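Tareo learns to open a drawer, more or less

The arm has been finished since July, if by finished you mean bolted together, wired up and forbidden from moving while anyone is holding a cup of tea. It lives on the bench in the back room at Fodar, under a bath towel. I called the project Tareo because the folder needed a name and "arm_new_final_2" had been taken by the previous arm.

After the business with the shelf I agreed, with myself, that Tareo would do its learning in simulation. A simulated shelf doesn't need refilling and painting. So for the past few weeks my evenings have gone into Wukis, the simulator I've been cobbling together from other people's cleverness and my own bad habits, and the real arm has had a lovely rest.

Wukis now has a furnished room in it. I spent longer on the furniture than on the gripper, and I have no regrets about this. My own house has never had a chest of drawers that nice. It has also never had a monitor that big, but the simulated one stays off, so we're even.

The task is simple to say: go to the chest, pick a drawer, pull it. Small handles, lots of them, all alike, and drawer fronts that sit a bit unevenly. I left them that way. Anything I buy second-hand will be worse. 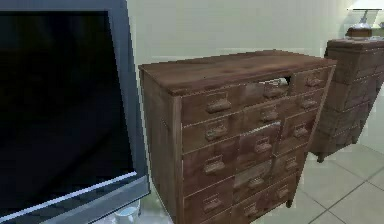
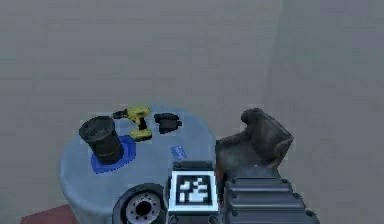 The square marker beside the ribbed section took me two evenings to get the right way up.

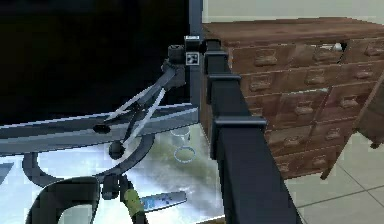
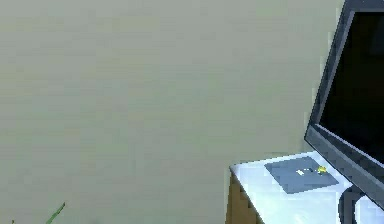
What the numbers say

I ran 3106 attempts over one long night with the laptop propped up on a cookery book for airflow. In 1043 of them the gripper got hold of a handle. In 677 the drawer then came open, which I was rather proud of until I looked at what my script counted as "open". It counted any movement at all. A drawer nudged by a passing elbow scored the same as one pulled properly, so the true figure is lower, and I've decided to find out how much lower some other time.

The failures fall into families. There's the early close, where the fingers shut on nothing a short way in front of the handle and the arm then pulls back very confidently. There's the wrong drawer, which I'd be more cross about if I didn't do it myself in the kitchen every morning. And there's the long pause, where it simply stays put until the timer runs out. I've read the logs for that one several times and the logs have nothing to add.

The early close looks like my fault. I measured the real fingers with a plastic ruler and typed the length in wrong, and then built everything else on top of it. Changing that one value took 20 seconds. Finding it took most of a weekend and a packet of ginger nuts.

Still on the list

Glass. Wukis will draw a drinking glass quite nicely, but it has no idea that one can be knocked over by a breath, and Tareo treats anything see-through as a rumour. For now, glasses are scenery.

Bolts. The wrist on the real arm has worked itself slightly loose under its towel — doing nothing, as far as I can tell — and the spares from Çetinkaya came in the wrong thread. I ordered the wrong thread, to be fair to them. The right ones are on their way.

Then I'll have to decide whether to let it near a real drawer. I've got a bedside cabinet I don't much like, and it's been moved to the back room, next to the bench.

Contact | © The Back Room at Fodar | Back to top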